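Notebook, Plimthorpe escrow and interest bench
Apr 27, 2024

Back at the escrow shortage problem, and happy to be, even though I left it in such a muddle last time that it took me a whole mug of coffee to read my own handwriting. A reminder for whoever picks this up after me (hello, Yvette, I know it's probably you): we are trying to get the new Morent module to produce the same yearly escrow analysis that the old Skomonach ledger produces for the Plimthorpe mortgage book, and where the two differ, to be able to say which one is right and why. The borrowers' letters come straight out of whichever one we trust, so a wrong number here ends up on somebody's kitchen table.

Started with the test loans Annelore made up for us. They are lovely test loans. She gave each of them a little history, a tax bill that comes late, an insurance premium that jumps, a borrower who pays extra toward principal one month and then phones in to ask for it to be moved. I ran the whole set through Skomonach first and then through Morent with the same start date, and saved both outputs before touching anything, because last time I did not and was sorry.

Result: most loans agree to the penny. Four don't. Of those four, two are off by a single cent, in the same direction, and I'm fairly sure that is the old rounding business again. Skomonach rounds the monthly share of each bill first and then adds the shares up. Morent adds the bills up and rounds once at the end. Neither is wicked. The written procedure says "rounded to the nearest cent" and leaves it there, which I suppose seemed perfectly clear to the person who typed it. I have put a note in the open items asking Annelore which one the servicing people want, and in the meantime I've left Morent alone. I don't want to bend the new thing into the shape of the old thing before someone has told us the old shape is the one they like.

The other two are more interesting. Both have a tax bill that was paid after the analysis date but was due before it. Skomonach treats the bill as still to come and counts it in the projection. Morent sees the due date, decides the bill belongs to last year, and drops it, so the shortage comes out too small and the borrower would get a cheerful letter now and a much less cheerful one next year. I went round and round on this for most of the morning thinking it was a date format problem (it has been a date format problem so many times!) and changed the import settings, changed them back, and changed them again. No difference at all. It's the comparison itself. The module looks at the due date in one place and at the paid date in another, and a bill that sits between the two falls through the gap.

Small fix tried: made the projection use the paid date if there is one and the due date if there isn't. Ran only the two odd loans. One now agrees with Skomonach. The other moved, but moved too far, and now has the tax bill in it twice. I laughed out loud at that one, which is not a thing I often do over property taxes. Undid the change and kept the output in the folder marked "twice" so we can look at it together.

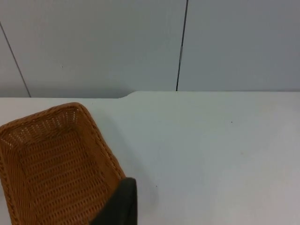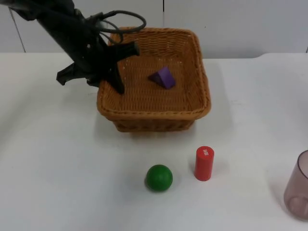 The wicker basket on the white table.

After lunch I left the dates alone and went to the cushion. The cushion is the extra amount held in the account so it doesn't run dry when a bill comes in higher than expected, and it's where borrowers get the most confused, going by the call notes Yvette has been kind enough to sort for me. People read "shortage" and think they missed a payment. They didn't. The bills went up and the account is being topped up to match. In the current letter the word "shortage" turns up before anything explains it, and the monthly change is on the second page under a table that I, who look at these tables all day long, had to read three times.

So I took one of the test loans and wrote out the letter by hand the way I would want my own aunt to get it. New monthly payment first. Then what went up, tax or insurance or both, with last year's amount next to this year's. Then the shortage, in a sentence, with the choice of paying it off at once or spreading it over the year. Then the table, for the people who like a table. It is longer than the old letter by some 14 lines and I worry a bit about that, but I'd still pick a longer letter that answers the question. Left the draft in the shared folder with the loan number taken off. Please scribble on it.

One thing I noticed while doing this, and want to write down before it slips away: the spread amount in the letter is worked out again by the letter template. It doesn't take the figure from the analysis. I checked it on both systems and the template does its own division and its own rounding, so even if we get Morent and Skomonach to agree perfectly the printed letter could still be a cent away from the statement. This may well be what the Okeke report was complaining about back in October, the one we all read and put aside because we couldn't reproduce it. We were comparing the two ledgers and never looked at the paper. I'd like to go back and read that report again properly with this in mind. If anyone still has the copy with Annelore's comments in the margin, I would be very grateful for it, mine has gone missing in the move to the new drive.

Talked to Yvette at the end of the day, and she had a good thought about the date gap. She thinks the bill should carry a flag for which analysis year it belongs to, set once when the bill is entered, and that nothing after that should be guessing from dates at all. It means touching the import, and I had hoped to leave the import in peace, but I think she is right, and it would deal with the "twice" loan as well since a bill can only carry one year. She's going to sketch what the field would look like. I've promised to find out what happens with bills that get corrected after entry, where a county sends a revised amount, say, because I have a feeling Skomonach makes a fresh record for those and keeps the old one hanging about.

Open items, carried over and new:

Rounding, each share or the total. Waiting on Annelore.
Year flag on bills. Yvette sketching, me checking revised bills in Skomonach.
Letter template doing its own arithmetic. Needs to read the figure from the analysis. Not started.
Okeke report, find and reread.
Letter draft, comments welcome from anyone, kind or otherwise.
Loans with a refund due instead of a shortage. We have hardly looked at these and the test set is thin on them. Ask Annelore if she would enjoy inventing a few more.

Both outputs from this morning are saved under today's folder, untouched. The import settings are back to what they were before I started fiddling, and I checked them against the printout taped inside the cover of this book.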